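Slide 1. Hello, and sorry about my voice

Thank Jean Rutherford for the intro. Wait for people to sit down (Plulville people do not hurry).

So I started keeping a diary online in April, the week I quit sleeping pills, kind of by accident! I left them in a hotel in Usmani and was too embarrassed to call. Four bad nights, then one okay one. Don't do this, ask your doctor. Mine was not thrilled.

Pause here. Drink water.
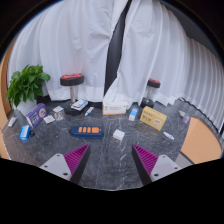
Slide 2. What I wrote at 3 a.m.

Read the bit about the neighbor's rooster. If they laugh, read the soup one too. If they don't, skip to my sister and the wedding shoes.

I had 29 readers and I'm pretty sure five were my mother. Then Majdi Khoury wrote to tell me he was up too, every night, and we've been swapping terrible crossword clues ever since.

Slide 3. Questions

Repeat each one for the back row.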